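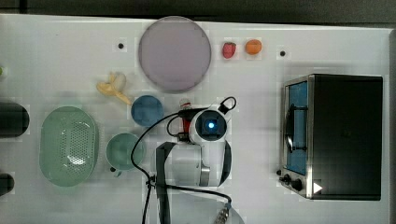 Job changes after the sorting arm goes in: what should we write down?

Posted by Noline, Jul 30, 2025

We run a small bench at Stamton where returned kitchen play sets are sorted back into kits. Until March two people per shift did all of it by hand. Now an arm does the picking of plates, cups and toy food, and one person stays with it. The job sheet still says "sorter". What does that person do now, and should the grade change?

Zane Luik

Log it for a week before you touch the grade. At our site we recorded 2386 picks and 143 stops. Most stops were short, but each one needed a person who could judge whether to clear the item, move it or restart the cycle. That is fault handling and belongs on the sheet by name.

Layout is the other part. A bottle on its side or a colander next to a mug is a different problem for the gripper than a plate lying by itself. 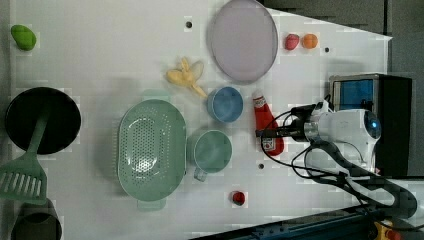 Whoever sets out the table therefore affects the stop rate, and that should count as a skill too. We moved the role up one grade and kept rotation at 2 hours, as watching is more tiring than sorting.

Fenach

Ours just got called "operator", same pay. People weren't happy.

Ots

Agree with Zane on logging. Also write down who is allowed to restart after a stop. We left that out and the night shift waited for a supervisor every time.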